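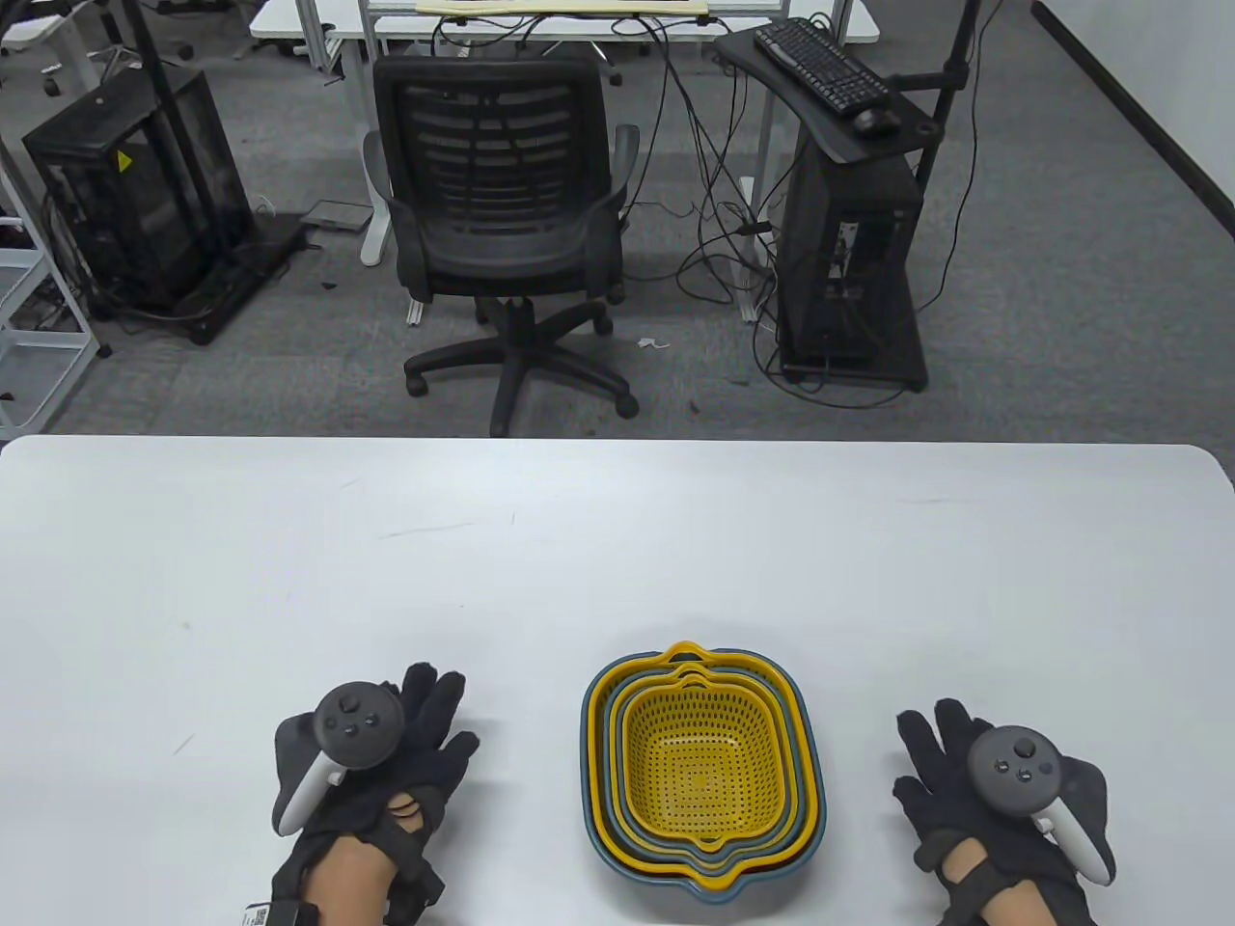
Mercy Mosoti wrote that her last set of table legs wobbled from the first week, and she wanted to know if the Plurnholm would hold still under a top she already owned. It should, provided the top is thick enough for the screws and is not badly warped. The details are below.

# Plurnholm table base

The Plurnholm is a steel base for a work table, desk or dining table. It comes as two end frames, one long rail and the hardware to join them. The top is not included. You can use one you have, buy one from a lumber yard, or order a plain top from Hadireo at the same time as the base.

The base is made by Spanos and sold through Hadireo. It replaces the older Nerkside base, which had four separate legs and no rail.

## Specifications

| | |
|---|---|
| Model | Plurnholm 2000 |
| Parts | Two end frames, one rail, four foot screws, hardware bag |
| Material | Welded steel tube |
| Finish | Powder coat, matte |
| Colors | Black, white, light gray |
| Shipping | Two cartons |
| Top | Sold separately |
| Largest top length | 2000 mm |
| Width across each end frame | 24 inches |
| Height without top | 28 inches |
| Weight of base | 40 lb |
| Maximum load, including top | 164 lb |

The load figure is for weight spread evenly over the top with all four feet on the floor. Do not stand or sit on the table. A heavy item such as a sewing machine or a bench vise should go directly over one of the end frames.

## Choosing a top

The top must be at least 1 inch thick to take the screws supplied. For a thinner top, use shorter screws and add a wood strip under each end frame. Spanos does not supply short screws, but any hardware store will have them.

Solid wood moves with the seasons, mostly across its width. The holes in the end frames are slotted for this. Put the screws in the middle of the slots and do not tighten them all the way down. Plywood, particle board and other sheet goods move very little and can be screwed down firmly.

Glass and stone tops should not be used with this base. There is no version with pads for glass, and Spanos has no plans for one.

The top can overhang the frames by up to 12 inches at each end and 4 inches at the front and back. People who sit at the end of the table usually want the full overhang there for their knees.

## Setting it up

You need a Phillips screwdriver, a pencil and a drill with a small bit. The hex key is in the hardware bag. One person can do the work, but a second pair of hands is useful when it comes time to turn the table over.

1. Lay the top upside down on a blanket.
2. Bolt the rail loosely to both end frames.
3. Set the assembled base on the top and measure the overhang on all sides.
4. Mark the screw holes with the pencil, then lift the base away.
5. Drill pilot holes. Wrap a piece of tape around the bit to mark the depth.
6. Put the base back and drive the screws.
7. Tighten the rail bolts with the hex key.
8. Turn the table over and adjust the feet.

Check the rail bolts again after a month of use. They tend to settle a little, and a quarter turn is normally enough.

## Leveling

Each foot is a threaded screw with a nylon pad. Turning it counterclockwise, as seen from above, lengthens the leg. The range is 3/4 inch, enough for most wood and concrete floors.

Start with all four feet turned fully in. Press on each corner of the top to find the one that rocks, and lengthen that foot until the rocking stops. After that, use a level along the length and then across the width. On thick carpet the table will sink slightly over the first few days and may need adjusting again.

Felt pads are sold separately and push on over the nylon. They are not recommended on tile, where they pick up grit.

## If the table still wobbles

Most wobble comes from one of these:

- The rail bolts were tightened before the base was screwed to the top.
- The top is warped and is pulling one end frame out of line.
- A foot is not touching the floor.
- The screws have stripped in soft wood.

Loosen everything, let the frames sit square, and tighten again in the order given above. Stripped holes can be filled with a glued dowel and drilled fresh.

## Cleaning

Wipe the steel with a damp cloth and dish soap. Skip scouring pads and strong solvents, both of which dull the powder coat. Small scratches can be covered with enamel touch-up paint in a close color. The black is an easy match. The light gray is harder, and Hadireo sells a small bottle of it.

The base is for indoor use. A covered porch is fine in dry weather, but the inside of the tube is not coated and will rust if it is left outdoors.

## Changes from the Nerkside base

The Nerkside used a plate at the head of each leg, with its own set of screws. The Plurnholm uses a different hole pattern, so a top that was drilled for a Nerkside will need new holes. The feet are the same on both, and replacement feet will fit either one. The felt pads also fit both.

Bases shipped before October had a rail with round holes at the ends. The present rail has slots, to make it easier to line up. The two are interchangeable, and the older rail does not need replacing.

## Spare parts

| Part | Sold as |
|---|---|
| Foot screw with nylon pad | Set of four |
| Felt pads | Set of four |
| Rail | Single |
| Rail bolts and hex key | One bag |
| Top screws | One bag |
| Touch-up paint, light gray | One bottle |

End frames are not sold singly. If one arrives bent or scratched, keep the carton and contact Hadireo for an exchange.

## Customer notes

**Erhan Değirmenci:** Used it with an old door. I had to fill the lock hole, but the base went on without any trouble. The white is a cool white, so order a sample chip if you are matching something.

**Erzsébet Halász:** Solid once the bolts were tight. The instruction sheet has very small print. I would have liked an extra inch of height.

Page updated April 12, 2018.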